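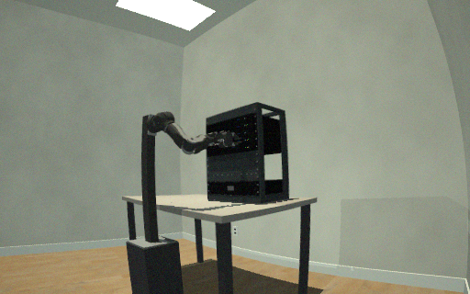 I went to the Skaltelex open day on Fri 5 January with a notebook, a sandwich and instructions from my manager not to sign anything. We look after server racks for people who would prefer not to think about server racks, and the owners want a line in next year's budget marked "robot." My job was to find out what number goes next to it.

The morning was all simulation. Clementina Seixas runs the planning side, and she wouldn't talk price until we'd talked reach. Her view is that most buyers choose an arm from a brochure, bolt it down and then learn that it can't get to the bottom of the cabinet. So her team models the arm, the pedestal, the rack and the table first, and tries the arm at different heights on the front panel. Changing the height of a column on a screen costs an afternoon. Changing it in steel costs whatever the steel people feel like that week.

I asked whether we could skip the pedestal and put the arm on the table with the rack. She has plainly been asked this before, and she let me finish.

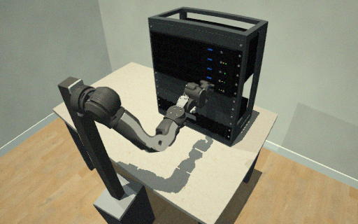 A separate column leaves the tabletop to the equipment, she said, and an arm that shares a table also shares its wobble. Fine. The column went into my notebook, and so did its price, 2,716 dollars, which I had been hoping was the price of something more exciting.

The planning study itself is nearly 3,000, credited back if you order by July. You get the model, a reach report and a list of jobs the arm shouldn't be given. I liked the sound of the list. Pasis and Nado both quoted us last year without one, and Sarkar sent a calendar.

Gripper fingers are extra. Training is extra for more than five people. Delivery was described as "site dependent," and I wrote that down with a question mark and then a second one.

Lunch was soup. I ate the sandwich on the train home, 29 pages of quote on my knee, and got as far as the section on cable covers.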